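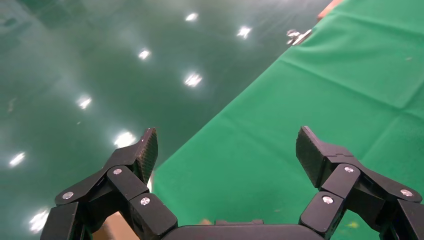
Gripper open, green cloth on the right.

4/7/22

Shore survey notes, Sulline end. Got down late, tide already turning, so only did the lower pools and the big gully. Left the upper shelf for next time.

Quadrats: 20 done, all on the transect line except the last two, which I shifted seaward to miss a patch of loose cobble. Marked them with an M on the sheet. Don't pool them with the rest until we've talked about it.

Periwinkles 463 all up. Limpets 86. Limpets are low compared to the April sheet but April was done from the Bratis side, more shade there, so not a fair comparison. Someone please write the start point on the sheet. Every time.

Barnacles as percent cover only, couldn't face counting.

Gully: two shore crabs under the overhang, one carrying eggs, left her alone. Anemones closed up on the dry side, open in the water. Small sea star, five arms but one very short, growing back I think. Nudibranch maybe?? Orange, tiny, gone under the weed before I had the loupe out. Not recorded.

Weed: kelp holdfasts ok. A lot of sea lettuce in the third pool, smelled off. Water 3 degrees warmer in there than the gully. Thermometer reads a bit high though, check agianst the bench one.

Photo numbers jump, card was full at 263 and I swapped it. The second card has the Akinola pools on it from last trip as well, sort by time not by number.

Gear:
- short quadrat has a cracked corner, taped, won't last
- lid of the white bucket still missing
- waders leak, left knee again
- pencils!! pen ran on the wet sheets, had to copy out pool 6 at the car

Back in the lab: rinsed the trays, sieved the two sand samples, put them in the small fridge on the top shelf. Labels say Wivow but they're Sulline, I grabbed the wrong roll. Will relable in the morning. Please don't move them before then.

All rocks turned back the way they were. One big one I couldn't shift back on my own, rolled it most of the way, check it next low tide.

To do: type up sheets, email for the tide tables, upper shelf, new tape.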